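Steel, Slits and Cable: What a Workroom Locker Has to Do

By Maarja Ots

The steel locker was designed for coats. Most of the dimensions still in production come from factory changing rooms, where a door had to admit a jacket on a hanger, a pair of boots and a lunch tin. The same cabinets now stand in workshops, teaching labs and shared project rooms, and what goes into them has changed: chargers, power strips, headsets, tool cases and a great deal of cable. The cabinet has changed less than its contents.

Vidcombe, which fits out shared workrooms, spent part of last September checking the units it had installed over the previous two years. The survey form was short. It asked what was stored, which doors were used, and what had been left standing open. The third answer turned out to be the useful one. Doors at chest height were opened and closed many times a day. Doors in the bottom row tended to be opened in the morning and left that way until the room was locked.

The reason is mostly mechanical. A bottom-row door has to be opened from a crouch, and its swing takes floor space from whoever is standing next to it. If the contents are connected to something outside, the door can't close at all without pinching a lead. Vidcombe found crushed insulation at the hinge side of several lower doors, always within a hand's width of the bottom corner.

Sheet thickness matters here. A folded steel door edge is not sharp in the sense of a blade, but it will cut through a soft jacket if it is pushed against it often enough. The fix is a notch in the lower lip, lined with a rubber grommet, wide enough to pass a plug. Giltano supplies its four-door unit with a notch punched at the factory. Pētersons sells a drilled rear panel instead, which keeps the front clean but assumes the cabinet will be pulled out from the wall whenever a cable is changed. In a room where the layout shifts every few weeks, the front notch wins.

Ventilation is the second problem. The slits in a standard door were put there to let damp clothing dry. They are usually placed in two groups, high and low, so that air can enter at the bottom and leave at the top. This works well for a coat. It works less well for a row of battery chargers on a shelf, which blocks the path between the two groups. Grondby's answer is a perforated shelf. Vidcombe's is cheaper: set the shelf 2 inches forward of the back panel and leave the gap clear. Either will do for light loads. Neither is a substitute for a proper charging cabinet, and no coat locker should be used to charge large battery packs behind a closed door.

Locks take less thought than they get. A small cam lock is adequate for equipment that stays in a supervised room, and it can be replaced in a few minutes with one wrench. Combination locks save on keys but fail in a more annoying way, with the contents inside. Order the locks keyed alike within a cabinet if one team uses it, keyed differently if several do. Tag the spare keys before the cabinet is delivered.

Handles deserve more attention. A recessed pull doesn't catch a sleeve or a trailing lead, which counts for a lot in a narrow room. A projecting handle is easier to find with a full hand. Mixed rows are common where cabinets have been added to over time, and they cause no trouble as long as the hinges are all on the same side.

The price spread is smaller than the catalogs suggest. Giltano's unit lists at 185 per door before delivery, and a complete wall of storage for a mid-sized room comes to some 2,000 once locks, shelves and leveling feet are included. The feet are the item most often left off the order. A cabinet standing even slightly out of square will bind at the upper doors first, and users will respond by pulling harder until the hinge pins bend.

Placement is the last decision and the one most often made by whoever unloads the truck. Keep the cabinet near the work, put the heavy items low, and give the compartments with cables the side where nobody needs to walk. Daylight helps too, as the inside of a steel compartment is dark at noon. The light gray cabinet shown here stands by a large window, its upper doors fitted with recessed pulls, small round locks and ventilation slits. The compartment in use for cables is at the lower left and stands open, as the bottom rows in the Vidcombe survey generally did. A removable door would suit that position, and Grondby will leave one off if the order asks for it. 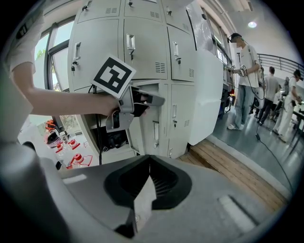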